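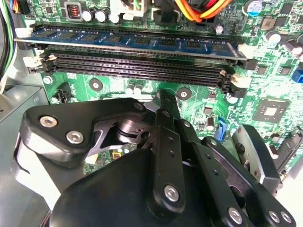
Second Life for the Office Desktop

MANILLEY – The refurbishment workshop run by the Omine Trust occupies two rooms behind the town library, and on a Saturday morning every bench is in use. In the past year the workshop returned 1485 desktop computers to schools, advice centres and private households across the district.

Memory is the first matter to be settled. Many office machines arrive with a single module fitted and the remaining slots empty, an arrangement that served well enough for letters and spreadsheets but leaves little room for a modern browser. The Trust aims to send out every desktop with at least 8 gigabytes, and modules recovered from scrapped machines meet most of that need.

The work is simple but exacting. Power is disconnected at the wall, the retaining latches are opened, and the notch in the module is matched to the ridge in the slot before it is pressed home. Each computer is then left on test overnight.

Recipients pay a fixed charge of 80 pounds, or 90 with a screen. The Llorente Fund meets the cost for households on a low income.

A second workshop will open in Villanari in November. Donated machines may be left at the library desk during opening hours, with their power leads where possible.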